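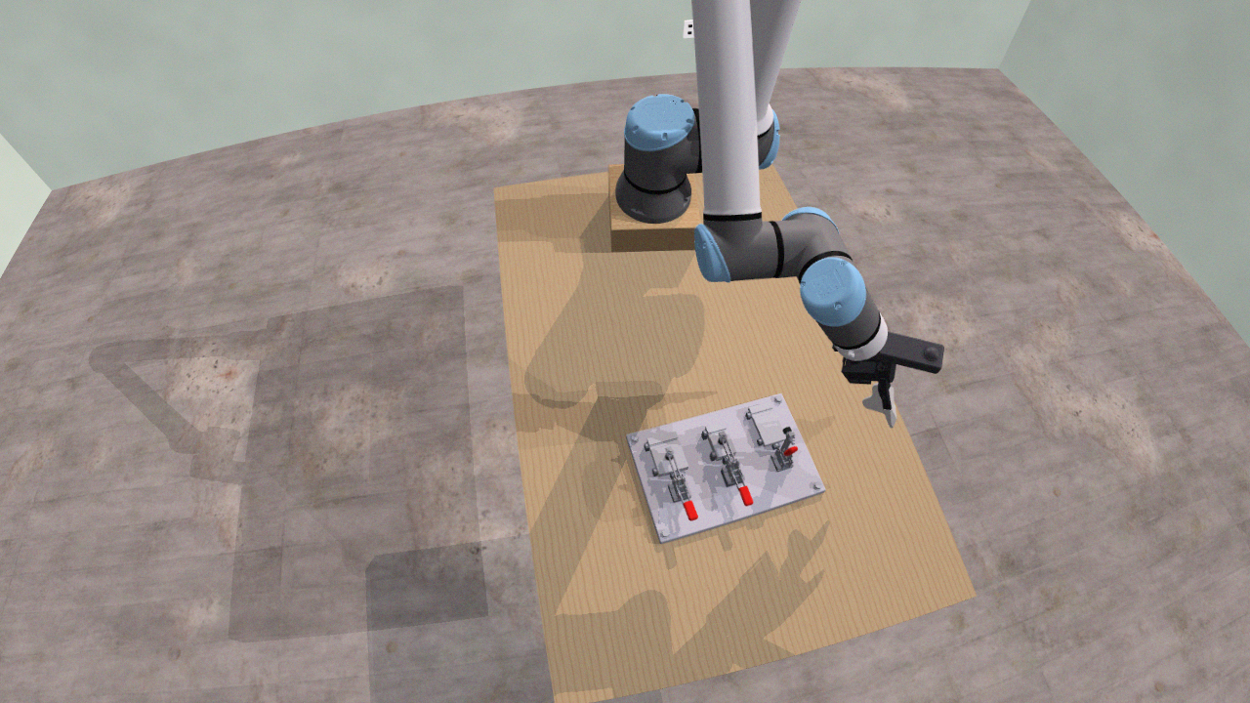

Four days eating our way round Redville - what should we not miss, and how do we get it all home?

Posted by Jhun Aquino, 24 Aug 2024
Food and Drink Trips > Short Breaks

Hello all! My sister and I have finally booked the food break we've been promising each other for years. We've got four days based in Redville and a little hire car, and we want to eat and drink as much local stuff as we can sensibly manage.

So far I've got the Ó Riain dairy on the list (we had their washed-rind cheese at a wedding and talked about it all the way home), the Nullov vineyard, and the Gako smokehouse down by the harbour. After that I'm a bit stuck. The tourist leaflet lists loads of places but half of it reads like adverts and I can't tell what's a proper producer and what's a gift shop with some fudge in it.

Things that might matter:

We're going in March. Is that too early? I keep reading about summer and autumn.
She doesn't eat shellfish. I eat everything.
One of us will be driving, so wine tasting needs to work for the driver as well.
We don't want anywhere with a dress code or tiny things on slates.
We'd love to bring back cheese and smoked fish. The drive home is a long one, most of a day, and last time I tried this with a soft cheese the car had to be left with its doors open overnight.

Also is there a market? The leaflet says "regular", which could mean anything!

Any help very gratefully received. I'll read everything.
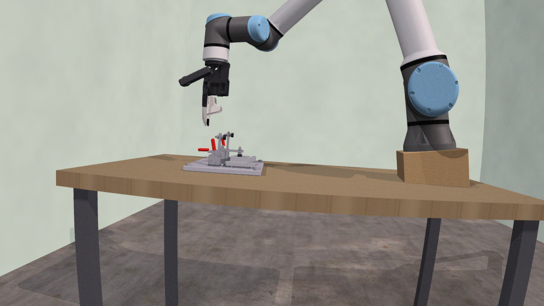
4 min read

Gorazd Babić

Oh, you are going to have such a good time. We've been three springs running and I'd go again tomorrow. March is a lovely time for it. You lose the soft fruit and a couple of the farm gates stay shut until it warms up, but you get the places that are open almost to yourselves, and people have time to talk to you. In August you queue for a coffee. In March the woman at the Ó Riain counter spent half an hour cutting us slivers of things and telling us which field the herd had been in.

I'd do it in this order.

First day, stay in the town. Redville is small (2,936 people according to the sign as you drive in) and you can walk all of it. Have a wander along the harbour and go to Gako before lunch, while they've still got the ends and trimmings. They sell them in bags from a tray by the till and it's the same fish as the posh sides, just knobbly. The hot-smoked trout is my favourite - flaky, not too salty, wonderful on toast with a bit of horseradish. For your sister, do ask about the pâtés, as at least one of them had crab in it when we were there and it wasn't obvious from the name. They were really good about it and read out the labels to us.

Second day, the dairy. Ring the evening before. You can watch them making through a window if you get there early enough, and if you don't, there's still the shop. Everybody goes for the washed-rind (quite right too!) but please try the young one as well, the little white lemony thing. It doesn't travel, so buy it to eat that day with a loaf and some tomatoes on the bench outside. There's a pot of their own butter in the fridge that people walk straight past. Don't walk past it!

Third day, Nullov. The road up is narrow and you'll reverse for a tractor at least once. Tell them when you book that one of you is driving and they'll pour the driver small bottles to take away instead, for the same price as the tasting. I thought that was such a kind idea. The sparkling is what they're known for, and it's lovely, but I came home with the dry white made from the oldest vines and wished I'd bought twice as much. They do a plain lunch in the barn, soup and bread and a plate of ham, and you should have it. You get the whole valley out of the window.

Fourth day, keep it free. You'll want to go back to one of them. We always do.

The market is the first and third Saturday, by the way, in the square behind the church. If you can shift your dates to catch one, shift them. There's a man there with leeks the size of my arm and his wife makes rhubarb jam, and I've never managed to find it anywhere else.

No slates anywhere, I promise. The smartest place in town has paper napkins.

pipandpeel

Market is Saturday mornings. Get there early as the bread goes.

Gako shuts for a fortnight at some point in early spring, I think it was March, so phone before you set off. I went and it was shut.

Would also say don't bother with the fudge.

dumplinghour

Gorazd has covered the eating so well that I'm now hungry, so I'll do the getting it home part, where I've made every mistake there is. I love a cool box. I have four.

Buy hard and soft cheese differently. For hard cheese ask for one piece of 500 g and not lots of slivers, as a big piece keeps its shape and its flavour far better on a long drive. For the washed-rind I wouldn't go over 300 g unless you've got a crowd coming when you get in, because once it's warmed up and cooled down again it wants eating. Ask for it in waxed paper, then put the parcel in a plastic tub with a tight lid. The paper looks after the cheese and the tub looks after the car! Don't use cling film. It sweats and goes slimy and you'll be sad.

Smoked fish should be vacuum packed if the shop can do it, and it must stay properly cold the whole way. Hot-smoked needs the cold just as much as cold-smoked does, people get caught out by that. Buy it last thing, on the morning you leave, and get it straight in with the ice packs. Freeze the packs solid for a full night. If your guest house has one of those tiny freezer drawers, ask in the kitchen when you arrive - I've never been told no.
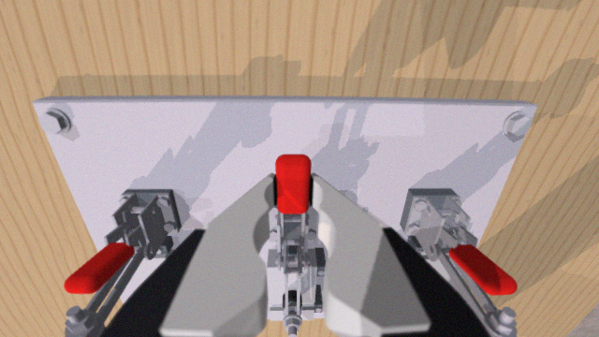 Cool boxes live or die by their lids, and a long drive is where you find out. A cheap box with thick walls will beat an expensive one that doesn't shut down tight, so press all the way round the rim before you trust it and see if it rocks. My oldest has a lovely deep body and a hopeless catch, and I nearly threw it out until my brother fitted toggle clamps down the front, the same family of thing as the three sitting on that pale plate in the picture. You push the handle over and the lid gets pulled down onto its seal. Get one with a coloured handle if you can, like the red one in the middle there, as it's so much easier to find in a dark car boot. Ours gets strapped behind the passenger seat now, out of the sun, with a folded blanket over it.

Pack it in layers: ice packs on the bottom, then fish, then more packs, then the hard cheese, then the soft on top where it won't get squashed. Fill any gaps with scrunched-up newspaper or a tea towel, because spare air warms up every time you open it. And have your picnic in another bag altogether! If your sandwiches are in the cool box you'll be in and out of it at every lay-by.

Wine can go in the boot lying down with jumpers round it. It's fine for a day in March. I wouldn't do it in July.

One last thing, on the butter. Yes to the butter. It freezes beautifully, so if you can get it into the guest house freezer it turns into an extra ice pack for the drive.

Jhun Aquino

You're all wonderful, thank you! I've moved our dates by two days so that we get the Saturday market, and I've made a note to ring Gako before we go (thank you pipandpeel, that would've been a sad walk along the harbour). My sister has claimed the Nullov lunch as her birthday treat, so I'm driving that day and very happy with my small bottles.

dumplinghour, I went and pressed the lid of our cool box and it rocks like a boat. Off to find some clamps. Gorazd, if the rhubarb jam lady is there I'm buying extra, shout if you'd like a jar posted.

Gorazd Babić

Two jars please!! And have the soup.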